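Staff locker banks: keep them or go to open shelving?
Last updated: Monday, 4:10 pm

gostberg_facilities
We have to decide by November what to do with the lockers in the back corridor. They are gray metal with silver handles, keyholes and slotted vents. The quote from Ernitz for a full replacement is $2,155 for the short bank, delivery included. New lock cylinders only would be $538. One group wants them gone and open shelves put in. Has anyone done either?

tallshelf
We went to open shelves two years ago and went back. Bags ended up on the floor by the second week. Keep the doors.

Lu_2ndfloor
Disagree with tallshelf. Open shelves work if the room itself locks. How wide is the corridor? With the doors open you lose a lot of walking space.

gostberg_facilities
Wide enough for one person to pass an open door. I'll measure it again. The spot is close to the glass door with the steel frame, on the side with the brick wall.

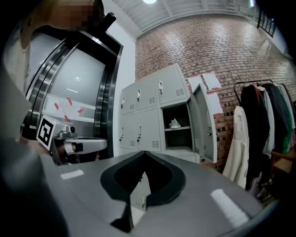
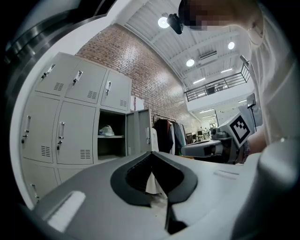
My own preference is to keep the bodies and change the cylinders. The metal is sound as far as I can tell. The keys are the problem. We have 214 on the master list for the whole building and a good part of them are missing or unlabeled.

keyring_k
Then replacing the lockers won't fix anything. You'll have new keys to lose. Spend the money on a key cabinet and a sign-out sheet. We got a Zukurport cabinet for $406 and it has held up.

tallshelf
Agree with keyring_k. Also empty everything first. Post a notice for two weeks, then bag and tag what's left. Plastic bags on the shelves are usually gym clothes or lunch.

Lu_2ndfloor
Two weeks is too short if people work rotating shifts. We gave four and still had complaints. And don't let anyone store boxes on top. Ours had a row of them up there for a year and the top panels bowed.

tallshelf
Ours never bowed. Depends on what is in the boxes.

Lu_2ndfloor
Paper, in our case. Heavy enough.

keyring_k
Check the vents too. If they are packed with dust the doors start to smell when you open them. Vacuum from the inside with the brush head.

gostberg_facilities
Thanks. I will go with four weeks' notice and ask Ernitz for a price on keyed-alike cylinders.

keyring_k
Not keyed alike for staff lockers. Every key would open every door. Ask for keyed different with a master.

gostberg_facilities
Right, that is what I meant. I'll post the price when I have it.

We use cookies to keep you logged in and to count visits. Accept / Settings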